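Keeping a Small Home Workshop Network Safe: Tips

Posted 11 July 2020 by Rozália Lengyel

Most of the security trouble I get called in for starts with something dull. A password was reused, a router was never updated, or an old computer was left plugged in under a bench. These are the habits I keep in my own workshop, where the network runs two desktops, a label printer and a NAS.

Passwords

Use a password manager and let it make the passwords up. Write the master password on paper and keep the paper with your passport. If a site offers codes from an app, take those over text messages. Print the recovery codes too. A phone that falls into a bucket of coolant will lock you out of everything at once.

Router

Log in to the router and change the admin password, even if you already changed the wifi one. They are separate. Turn off remote management and UPnP. If something stops working after that, open the one port it needs and write down which port and why.

Check for firmware twice a year. I do it in November and again when the clocks go forward. If the maker has stopped putting out updates, replace the router.

Guest network

Put the printer, the TV and anything with a speaker in it on the guest network. My Driltura label printer kept trying to reach an outside server every few minutes. On the guest network it can try all it likes. Some printers won't work this way unless your computer joins the guest network for the job. I put up with that.

Logs

Turn on logging and look at it now and then. The first time I opened mine there were 422 failed logins against the NAS, all of them for the user "admin". I had forwarded a port to it years before and forgotten. I closed the port, disabled that account and made a new one under another name.

Backups

Keep one copy on a drive that is unplugged when you aren't using it. Ransomware can't reach a drive in a drawer. Try restoring a folder from it every few months. Arūnas Org at Escobedo had 2,000 scanned invoices on a backup disk that would mount but not open, and he found out on the day he needed them.

Old computers

Anything still on Windows 7 should come off the network. Support ended in January. If a machine has to stay because it drives a cutter or a plotter, pull the network cable and move files by USB stick, scanning the stick first on a current machine.

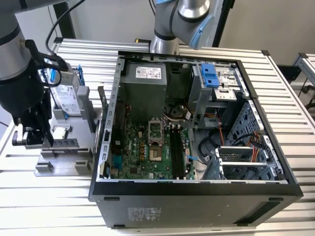 Before you sell or give away a desktop, take the drive out and deal with it separately. Deleting files leaves most of the data where it was. A full overwrite is fine for a spinning disk. For an SSD, use the secure erase tool from whoever made it. If the drive is dead, drill through the platters and wear eye protection.

Look for a second drive as well. People forget the small one they added for photos. Check the card reader and the optical drive for anything left inside. If you set a BIOS password, clear it before the machine goes, or the next owner will be phoning you.

Then remove the old computer from your accounts. Most services have a page listing signed-in devices. Sign out anything you no longer own.

Labels

I put a strip of masking tape on every machine with its name and the date of its last update. Pencil works better than marker, as you'll be rubbing it out.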